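### 3.2 Moving the crystallisation from batch to flow

I should admit up front that I didn't think the cooling step was going to be our problem. Wendy Nuttall had already told me twice that it would be, and she was right both times! In the old batch procedure at Grivport we let the jacketed vessel drift down overnight, and whatever came out in the morning was what we filtered. Some days the crystals were lovely, fat and free-flowing, and some days we got a sort of grey porridge that blinded the filter and took until mid-afternoon to wash.

So in April we moved the intermediate onto the tubular crystalliser (the Wasow unit, with the longer coil fitted) and set the residence time at 40 minutes. Ezequiel Bautista looked after the seeding, and I looked after the pump, mostly by swearing at it. We made 11 runs, and five of those fouled at the second bend before we reached steady state.
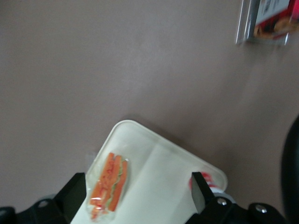

*Figure 4. White plastic tray with a film-wrapped, sandwich-like food item.*

The fouling bothered me more than it bothered anyone else, I think. My first guess was the antisolvent ratio, and I spent a good while fiddling with it for no real gain. Ezequiel's guess was that the slurry was sitting too long in the transfer line, where we had no temperature control at all (a bit of foam lagging doesn't count). We shortened the line, wrapped what was left in heating tape, and the next run went clean through to the end of the feed.

Once the line behaved, we collected 1,902 g of dried solid across the remaining runs, all of it analysed at Gralside using the Asadi method from Section 2.4. Particle size was much tighter than anything I'd seen out of the batch vessel, although the fines fraction crept up towards the end of each run and I still can't say why. Wendy suspects the seed slurry was settling in its reservoir. We've since put a slower, wider paddle in there, and those results are in Section 3.3.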